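Wildlife Control > Capture and Handling > Catch Poles > Ballivska 12

Ballivska 12 Locking Catch Pole

The Ballivska 12 is a locking cable pole for nuisance wildlife officers, park staff and licensed trappers. It is meant for restraining small and mid-sized reptiles and mammals at a distance, including juvenile alligators, large iguanas, raccoons and stray dogs. Sold by Halamside in two lengths.

The pole is an aluminum tube with a coated steel cable running through it. Pull the cable at the handle end and the noose closes and locks. Turn the release collar a quarter turn to the left and the noose opens. The collar can be worked with one hand while wearing heavy gloves.

Product details

Tube: anodized aluminum, foam sleeve over the rear grip
Cable: coated steel, replaceable without removing the end cap
Lock: spring cam, holds at any noose size
Swivel: full rotation at the noose end, so a rolling animal does not twist the cable
Working lengths: 4 feet and 6 feet
Warranty: 2 years on tube and lock, cable not included

Choosing a length

The 4-foot pole is easier to carry in a truck cab and is the better choice for crawl spaces, culverts and garages. The 6-foot pole is for pond edges and open ground. If you only plan to buy one and you handle reptiles, buy the longer one. For alligators over 4 feet long, use a full snare kit and a second handler.

The 12 replaces the Ballivska 9, which had a fixed noose end. Cables for the 9 do not fit the 12. We still stock cables for both. Check the number stamped on the end cap before ordering.

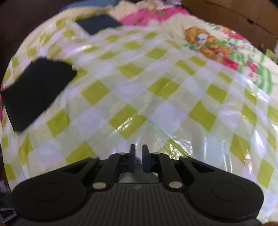 Care and inspection

Rinse with fresh water after use in salt or brackish areas. Hang the pole with the noose open. Run a gloved hand along the cable before each job and replace it if you feel broken strands or the coating has split. Put one drop of light oil on the cam in May and again at the end of the season. Do not oil the cable.

Replacement cables come in packs of two. Fitting takes a hex key, supplied with the pole.

Permits

Many states require a permit to capture or move alligators and other protected species. Halamside does not check permits at the time of sale. It is up to the buyer to know the rules where the pole will be used.

Customer comments

"Used it on 21 calls last season, mostly iguanas and a few small gators in retention ponds. The swivel is a big improvement. The foam grip came loose and I glued it back down."
Lowri Meredith

"Good lock. I would like a brighter tube color, it is hard to find in tall grass after dark."
Kyung-tae Min

"Shipping was slow but the pole is fine. Bought the short one for raccoons under porches."
Chang-ho Ko

Ordering

Agency purchase orders are accepted. Orders placed before 2 p.m. ship the same day if the pole is in stock. The 6-foot pole ships in a tube and cannot go to a PO box. For bulk pricing or spare parts, ask for Deok-su Han at the Halamside parts desk.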